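Where Does Your Shadow Go at Lunchtime?

Go outside on a sunny morning and look at the ground behind you. There is your shadow, long and thin, with legs like a giraffe. Go out again at noon and it has shrunk to a small dark patch near your feet. By the time school lets out it is growing again, and now it points a different way.

Your shadow changes because the light reaches you from a different direction. To see why, we have to start with light.

What a shadow is

Light travels in straight lines. It leaves the sun, or a lamp, or a candle, and keeps going until it hits something. Some things let light through. A clean window does this, and so does a glass of water. We call these things transparent. Other things let only some of the light through and scatter it around, like wax paper or a thin curtain. These are translucent. Things that stop light completely are called opaque. You are opaque. So is a brick, and so is a dog.

When an opaque thing stands in the way of light, the light cannot bend around it to fill in the space behind. That space gets less light than the places next to it, so it looks darker. The dark part is the shadow.

Why most shadows are gray

If you look closely at a shadow indoors, you will see that it is hardly ever black. Light bounces. It bounces off the ceiling, the walls and even your shirt, and some of that light lands inside the shadow. A pale surface is the best place to look, because faint shadows show up well on it.
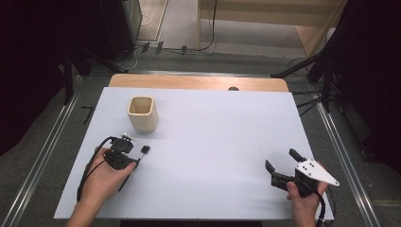
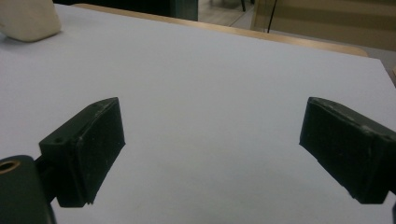
Shadows have two parts. The darkest part, in the middle, is called the umbra. None of the light from the lamp gets there directly. Along the edge is a lighter, blurry part called the penumbra, where some of the lamp's light gets in and some is blocked. A small light makes a thin penumbra, so the shadow has a sharp edge. A big light makes a wide, fuzzy one. On a cloudy day the whole sky acts like one huge lamp, and shadows can get so blurry that you can't find them at all.

High sun, low sun

Now back to the giraffe legs. In the early morning the sun is low in the sky. Its light comes at you from the side, and your body blocks a long strip of ground. Around noon the sun is at its highest for the day, so only a short strip is blocked. In June, in places like the United States, the noon sun is very high and shadows are very short. In December it stays lower, and even noon shadows are long.

The sun seems to move across the sky, but it is the Earth that is turning. People used this long before there were clocks. They put a stick in the ground and watched its shadow to tell the time. A clock that works this way is called a sundial.

Try it: the Kurnwood stick clock

Jolene Hollis teaches science at Kurnwood School, and her class does this every year. You need a sunny day, a straight stick, a ruler, some chalk and a place where no tree or building gets in the way.

Stand the stick up in a pot of sand on the pavement. At 9 in the morning, draw a chalk line along its shadow and write the time at the end. Do it again every hour. Don't move the pot.

Measure each line. One Thursday the class got a morning shadow of 200 centimeters and a noon shadow of 80 centimeters, with the same stick in the same pot. Write your own numbers in a notebook and see which hour has the shortest line. It may not be exactly 12 o'clock where you live.

Never look straight at the sun, even for a moment. It can hurt your eyes. Watch the ground, and let the shadow show you where the sun is.

Words to know

Opaque: does not let light through.
Translucent: lets some light through and scatters it.
Transparent: lets light through clearly.
Umbra: the darkest part of a shadow.
Penumbra: the lighter, blurry edge of a shadow.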